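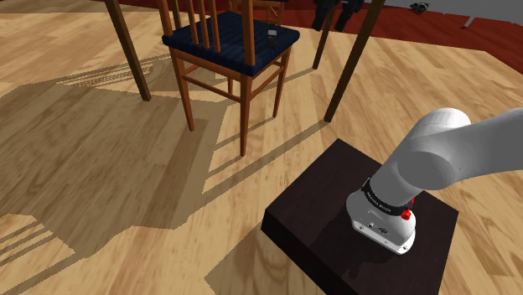
Figure 3. Arm base on its platform, wood floor behind.

Section 13. Setting up a serial novel in Zunotier

This section covers the creation of a multi-part fiction title in the Zunotier manuscript editor. Single-volume titles are covered in the previous section. You need an author account with publishing rights before you start.

13.1 Create the series record

1. Open the Library tab and select New Series.
2. Enter the series title. The title can be changed until the first installment is released. After release it is locked.
3. Choose a genre code from the list. Thrillers with a comic element take the code for the main genre, with the second genre entered under Tags.
4. Select an imprint. Accounts opened through Hekdale show two imprints, Flitmont and Marchand. All other accounts show Flitmont only.
5. Select Save. The series record opens with an empty installment list.

Note: Marchand titles need a content rating before step 5. The Save button stays gray until a rating is entered.

13.2 Import the manuscript

1. In the series record, select Import and choose the manuscript file.
2. Set the break style. Use Heading if each chapter begins with a styled heading. Use Marker if chapters are divided by a line of three asterisks.
3. Select Preview. The editor lists each installment with its word count.
4. Check the opening and closing lines of every installment against your own copy.
5. Select Accept.

The word count includes chapter titles and epigraphs. It leaves out author notes. A chapter of 3,189 words with a note of 1,011 words is listed as 3,189.

Caution: Importing a second file into the same series replaces all unreleased installments. Comments attached to those installments are deleted and cannot be restored. Export the comments first (see 13.4).

13.3 Set the release order

1. Open the Schedule panel.
2. Drag the installments into reading order. A prologue is placed in position 0 and does not affect chapter numbering.
3. Enter the interval between releases, in days.
4. Select Hold for any installment still being edited. Installments after a held one are also held.

Note: Flashback chapters are scheduled by reading order. The Story Date field is used by the timeline view and has no effect on release.

13.4 Export comments

1. Select Comments, then Export.
2. Choose Plain or Threaded. Plain drops the replies.
3. Save the file outside the series folder.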